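Runel Kitchen, Back Prep Room
Monthly walk-through: May

Checked on a Thursday, before the lunch prep got going. Same list as always, with comments where I had any. Items marked OK with no comment are OK, and I have nothing charming to add about them.

1. Door opens fully, nothing stacked behind it
OK. A first for this year.

2. Floor clean, dry and free of cords
OK, apart from one extension cord by the sink. I moved it. It has a way of coming back, so please look down when you walk in.

3. Hand sink: hot water, soap, paper towels
Hot water yes, soap yes, towels no. Refilled from the closet. An empty roll still on the holder does not count as a towel.

4. Fire extinguisher on its hook, tag current
OK. Someone has hung an apron on it again. The extinguisher does not get cold.

5. Fire blanket within reach of the stove
Needs action. It is in the drawer with the rolling pins. Wall bracket ordered from Surnix, part 415.

6. Work surface marked and tape lying flat
OK. The blue tape was pressed down at every crossing and I found no lifted corners to catch a sleeve or collect flour. If you peel a piece up, replace the whole strip. Patches turn into more patches, and by winter it looks like a quilt.

7. Steamer baskets sound, lids seated
OK with comments, see below.
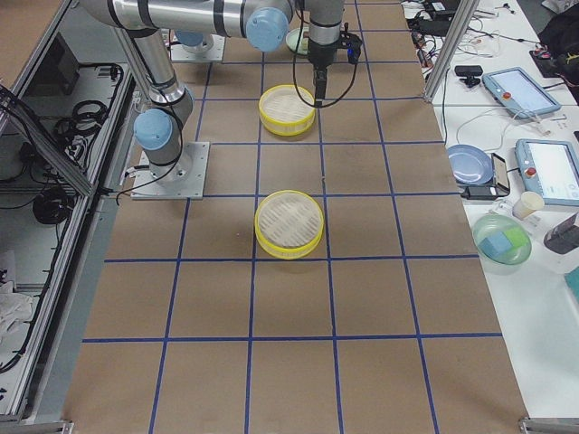
Photo: Mamani / Runel Kitchen

Both bamboo baskets had their lids on. I went over the yellow rims with a fingertip and got no splinters, which is more than I can say for the old set. Lids sit level without being persuaded. Keep a basket's width between them when they come off the heat, so you have room to lift a lid away from your face and put it down somewhere other than on top of its neighbor.

Bamboo goes away bone dry or it does not go away. Last month one was put on the shelf damp, and what grew in it was not on the menu.

8. Small bowls: no chips or cracks
OK. The green one with the white rim passes. One plain soup bowl from the shelf had a chip you could lose a lip on, and is now in the trash. Please leave it there.

9. Electric kettle and hot plate
Kettle OK. The hot plate is rated at 2000 watts and was sharing an outlet strip with the kettle. It now has a wall outlet to itself – keep it that way, however lonely it looks.

10. Refrigerator at or below 40 degrees F
OK. The shelf is clean, and the unlabeled tub is gone. I did not ask.

11. First aid box complete
Short on blue bandages and burn gel. Cestness delivers both. Order number 118 is in.

12. Exit sign lit
OK.

Open items: fire blanket bracket (5), first aid refill (11). Both to be closed before the next walk-through. Paper towels are on everyone's list, which explains a lot.

Sheet goes back on the clipboard by the door. The pen is supposed to be there too.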